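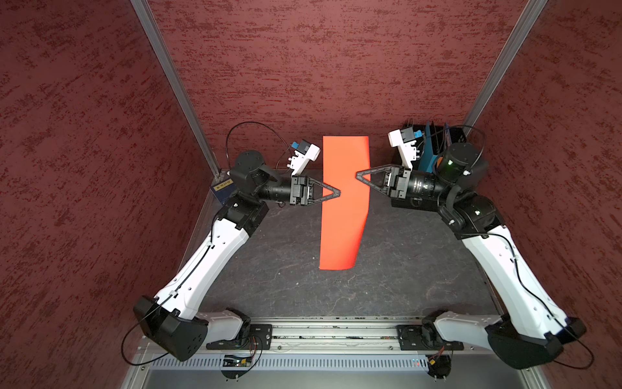 4. Recording two-arm paper episodes

This section covers the paper task in the Tundstead set, from placing the sheet to saving the episode. Complete section 3 (joint zeroing and camera check) first. The steps are the same for the Sonberg and Vulley task lists unless a note says otherwise.

4.1 Before you start

1. Check that both base plates are tight on the front rail. Turn each bolt by hand. If any bolt moves, tighten it and repeat the joint zeroing.

2. Load the task file and set the episode limit to 35 seconds.

3. Move both arms to the ready pose. The left and right grippers should face each other with the fingers open.

4. Look at both wrist views on the monitor. The fingertips must be visible in each view. If they are not, loosen the camera bracket, tilt it, and tighten it again.

Caution: Keep your hands out of the cell whenever the motors are on. Press Hold before you reach in to place or remove a sheet.

4.2 Placing the sheet

5. Press Hold. Lay one orange-red sheet between the grippers with its long side running from the back of the cell toward the front.

6. Vary the start position a little from one episode to the next. A few degrees of turn is enough. Do not line the sheet up with the same spot on the floor every time.

Note: Leave the items in the back corners where they are for the whole session. The baseline policy was trained with the background fixed, and the Cortés comparison assumes the same layout. If something gets moved, start a new session folder.

7. Step back, release Hold, and bring the fingers in toward the sheet, one gripper from each side.

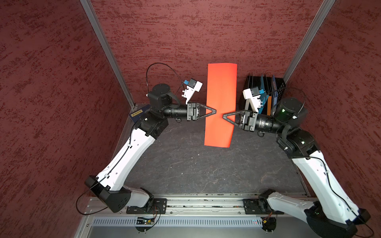
4.3 Recording

8. Press Record. Wait for the tone before you move the leader arms.

9. Close both grippers on the long edges at nearly the same height. Stop as soon as the paper is held. Extra force bends the sheet and adds noise to the gripper channel.

10. Lift, hold still for two seconds, lower, and open both grippers.

11. Press Stop. Mark the episode Good, Dropped, or Discard.

Note: Keep the Dropped episodes. The released set has 3,381 episodes, and 239 of them are drops. In our tests, the policy trained with drops included tried a second grasp after a miss more often than the one trained on Good episodes alone. Use Discard only for operator errors, such as a late start or a hand in view.

4.4 If an episode will not save

Error 605 means that one camera stream is shorter than the joint log. Check the cable at the wrist camera, restart the recorder, and run the episode again. The short file stays in the temp folder until you clear it.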